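Informe de la visita a las instalaciones de Darkum en Clullovar

La delegación de nuestra entidad fue recibida en febrero en la sede que Darkum mantiene en Clullovar, dentro del programa de intercambio sobre organización de espacios compartidos. La visita comenzó en la recepción del edificio Hermans, donde se entregó a los asistentes la documentación de acceso y un plano de las dos plantas abiertas al público profesional.

El edificio ocupa una antigua nave de almacenaje y dispone de 129 puestos de trabajo, distribuidos en seis salas. Según la información facilitada durante la presentación inicial, a lo largo del último ejercicio pasaron por ellas más de 624 usuarios, entre personal propio, alumnado en prácticas y empresas asociadas. Esta rotación llevó a la dirección del centro a revisar las normas de orden y limpieza, que hasta entonces variaban de una sala a otra.

El recorrido prosiguió por la zona de talleres, en la que se aplica el denominado protocolo Kotari. Su principio es sencillo: cada usuario deja la superficie de trabajo despejada antes de abandonar el puesto, y la limpieza diaria de suelos y aseos queda a cargo del servicio contratado. El protocolo distingue entre restos ligeros, como recortes y papel arrugado, y residuos que requieren contenedor específico. Para los primeros se recurre al recogedor y al cepillo de mano.

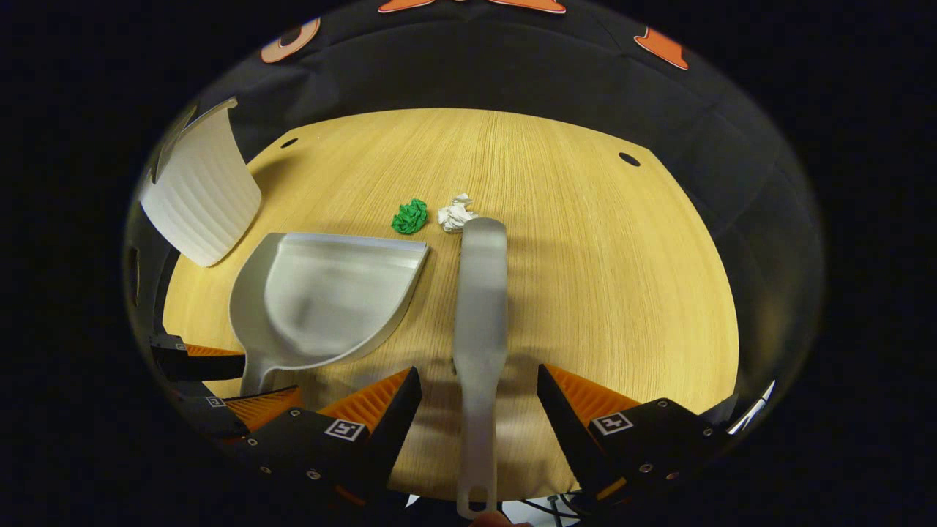 Los responsables del centro explicaron que la recogida en mesa presenta dificultades distintas de las del suelo. El papel hecho una bola rueda con facilidad y conviene acercarlo al labio del recogedor con un movimiento corto, sin levantar el cepillo. También se comentó la conveniencia de que el borde delantero asiente por completo sobre el tablero. En los tableros de madera se recomienda trabajar en el sentido de la veta y evitar los paños húmedos.

Se dedicó un tiempo apreciable a la cuestión del almacenamiento de los útiles. El centro ha optado por colgarlos en el lateral de cada armario, a una altura accesible desde la silla. La delegación consultó por la reposición de material y se le indicó que se efectúa cada dos meses, previa revisión de mangos y cerdas.

En el turno de preguntas se abordó la separación del papel de color y del papel blanco. Darkum los deposita por el momento en el mismo contenedor, aunque estudia separarlos en origen en la planta superior, donde se concentra el consumo de las aulas.

La visita concluyó en la sala de reuniones con el intercambio de las fichas del protocolo, que quedan a disposición de los departamentos interesados en la secretaría de esta entidad. Está prevista una segunda sesión en Clullovar, dedicada al mobiliario y a la iluminación de los puestos.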